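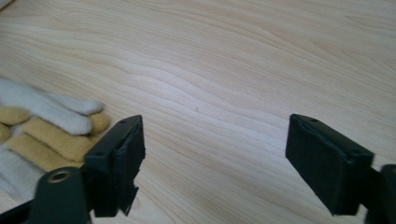

Words and pictures by the Rallari Workroom
Posted in November, under Around the House

We have been sorting the odds and ends drawer again, the one where gloves, socks and small cloths all end up together, and I promised a few of you a look at how it's going. Everything comes out onto the pale wood table first, a piece or two at a time, and I do love that table for this kind of job. The grain wanders across it in long, soft waves, and even an old work glove looks rather handsome lying there.

The glove is one of the two-colored kind, fuzzy knit in off-white with a mustardy coating on the fingers. I have a weakness for these. They're good for the garden, good for carrying firewood, and good for the sort of chore where you'd like to keep your knuckles. Our rule is that gloves get laid flat and matched up before they go anywhere near a basket, and any glove without a partner waits on the shelf for a month in case the other one comes home.
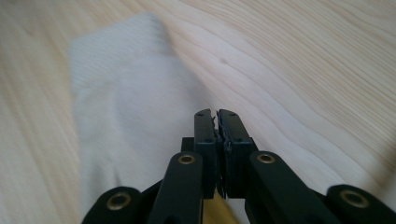 White knits are slower going, I'm afraid. So many of them are nearly the same white and nearly the same rib, and you have to smooth each one out with your hand before you can say for certain what belongs with what. I like to do it in the late afternoon with the radio on and a pot of tea close by - not too close, after last winter. By my tally we have been through 118 pieces so far, with roughly 308 in the drawer when we began, so there's a good bit of smoothing and folding still ahead of us.

The Nurari shelf gets its turn next, all 3 baskets of it, and then the towels.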